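November 21, 2021
By the Kemavmont shop desk

Hurov Brown Paper Table Roll, 1000 mm wide

I've been selling paper long enough to have strong feelings about it, so bear with me, because I'm going to go on a bit. The Hurov roll is the plain brown one. It's the one I take home, the one under my own Christmas dinner, and the one I push at people who came in wanting a tablecloth and looked a bit pained at the price of linen!

It's unbleached kraft, 92 gsm, and 1000 mm from edge to edge. If you don't speak paper, that weight sits comfortably above the thin stuff you get wrapped around parcels (you can nearly read a newspaper through some of that) and a fair way below card. It folds over a table edge with a proper crease and it stays folded. You can write on it with anything. Felt tips are lovely on it, wax crayons are even better, and white chalk pencil looks so good that I've stopped buying place cards altogether – I just write the name on the table.

One side is smooth with a slight sheen and the other is a bit rougher. Put the smooth side up if you're eating off it and the rough side up if there'll be drawing. I get that wrong about half the time and it's never ruined a party.

Now, covering a table. Unroll it a few hours before you need it if you possibly can, and lay it curl side down. Brown paper has a memory and the last few metres near the core are the worst for it. If you're in a hurry, roll it backwards on itself for a minute or two and it'll calm down. Then cut it generously. Everyone cuts it short the first time (me included, on my sister's birthday, with the guests already parking). For most dining tables one width does nicely down the middle with a bit of bare table showing at the sides, and I think that looks better than wrestling two lengths together. If you do want full cover, overlap the pieces by a hand's width and run a strip of paper tape underneath where it won't show.

Please don't use parcel tape on a painted or varnished table. I had to spend a whole evening with a hairdryer and a plastic scraper. 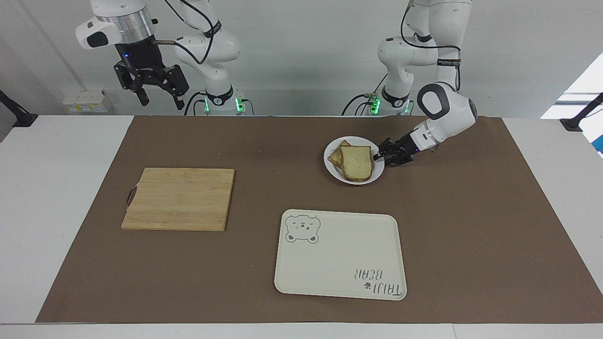
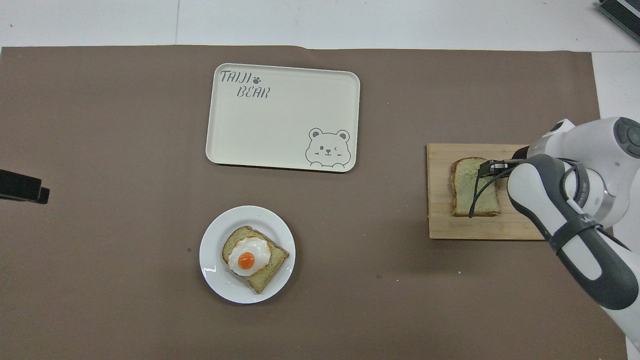 Brown paper over a white table both times, a pairing I'm very fond of.

One customer wrote in to say that I'd undersold it for breakfasts, and that she now leaves a length down all weekend, lets the crumbs and the jam happen, then folds the whole lot inwards on Sunday evening and carries it out to the bin. She also said the page ought to be stricter about tea. A drip is fine if you get to it with a cloth, she told me, but a tipped mug had gone straight through to her oak and left a mark she's still cross about.

Fair enough, and I've taken that to heart. So, plainly: this is uncoated paper. It isn't waterproof and it was never meant to be. A splash will sit there for a moment and then start to soak in, and a puddle will get through. If your table minds water, put an old sheet or a wipe-clean cloth underneath. Hot pans need a trivet, same as they would on bare wood. Candles want a saucer or a proper holder with a wide foot, and I'd keep them well away from any edge where the paper lifts.

Grease is the other one. Butter and bacon fat leave dark see-through spots, and they spread a little overnight. I quite like it, it looks like a chip shop, but if you're hoping to reuse the paper for wrapping presents then cut out the clean bits and fold those away before everyone sits down to seconds.

Cutting it: the roll comes with no cutter. You can do it with big scissors, or with a long ruler and a craft knife on the floor, or you can buy the Coren wall bar and feel like a butcher. I held out against the Coren for ages and then put one up in June, on the inside of the larder door, and now I tear off paper for everything. Chopping onions, potting up seedlings, lining the boot of the car. It takes this width exactly. Do check that your door is thick enough for the screws, mine very nearly wasn't.

We've sold over 4000 of these rolls now, and the grumble I hear most is about the ends getting bashed in the post. We've changed the packing, so each roll has a cardboard cap at both ends and goes in a box instead of a bag. If yours still turns up dented, send me a picture and I'll sort it out. A small dent usually only spoils the first turn or two but you shouldn't have to put up with it.

Store it lying down, somewhere dry. Standing on end in a damp garage gives you a wavy edge that no amount of ironing will cure (yes, I've tried ironing it, on low, and it did very little apart from smell nice). When you've finished with a piece, clean paper can go in the recycling and the greasy bits can be torn up for the compost.

Samples are free, just ask at the till or put a note on your order. They're little squares, big enough to drip something on.

Related items
Coren wall bar and cutter, 1000 mm
Tai white paper table roll
Tai paper tape, brown
Hurov narrow runner, pack of 5
Chalk pencils, white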